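Jul 26, 2022

Quick one, the bus is in 40 minutes and I haven't packed the charger.

Saw Dradasier last night at the Maltex. Finally. The late show, 23 people in a room built for 380, and two of them left when the subtitles started. Fine by me, more armrest.

So. Plot, before I forget it. Night clerk at a freight office finds out that one of the drivers on her sheet has been dead for years and still clocks in. That's the first ten minutes and I was completely sold. Then there's a brother, then a priest, then a very long dinner. The dinner nearly lost me. Somebody drops a spoon and they hold on the spoon forever. I know it's supposed to be tense. I was thinking about my parking.

But the last half hour — wow. She drives the route herself, no music, just the wipers and the dispatcher's voice reading numbers. I had my hand over my mouth. Haven't done that since the lighthouse one, whatever that was called. Look it up. 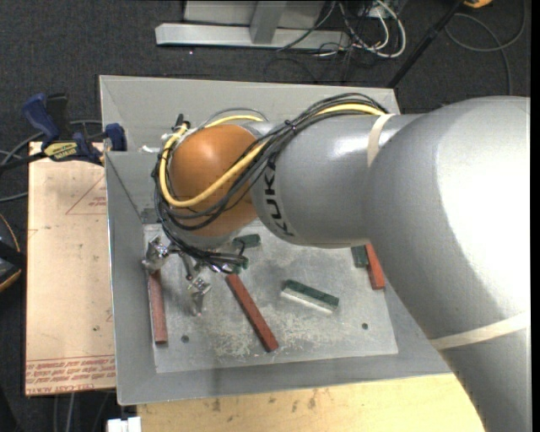 Anyway the ending. I don't think the driver was ever a ghost. I think she made him up to cover the missing loads, and the priest knew, which is why he won't eat at the dinner. So now I have to forgive the dinner. Annoying. Need to see it again to check wether his plate is full the whole time.

Lead actress great. Doesn't do anything with her face for an hour and then does one thing with it. The brother was bad, sorry, soap opera bad. Shouting with his eyebrows.

Sound was too loud at the Maltex again, and the left speaker buzzes on anything low. Told the kid at the counter last time. He wrote it on a napkin.

Same director did Kokinar, which I turned off after the goat. Maybe I was unfair. Maybe I was just tired. Going to give it another shot this week, all the way through, phone in the other room.

Still have to write up Espiritu for the blog. Promised it and have one paragraph, and the paragraph is about the poster. 2,000 words I said, why do I say these things. Could cut it to a short one and put Dradasier in the big slot instead? Nobody's waiting on Espiritu exept me. Yes. Do that. Start on the bus.

Things to get in — the wipers, the plate, the color of that office (green like old soup), the way she says "received" every time and it means something different. Leave out the goat.

Also the Maltex is doing a week of old heist movies in October. Get the pass early this time, last year I dithered and ended up in the front row with my neck bent back for three nights.

Ok charger. Shoes. Going.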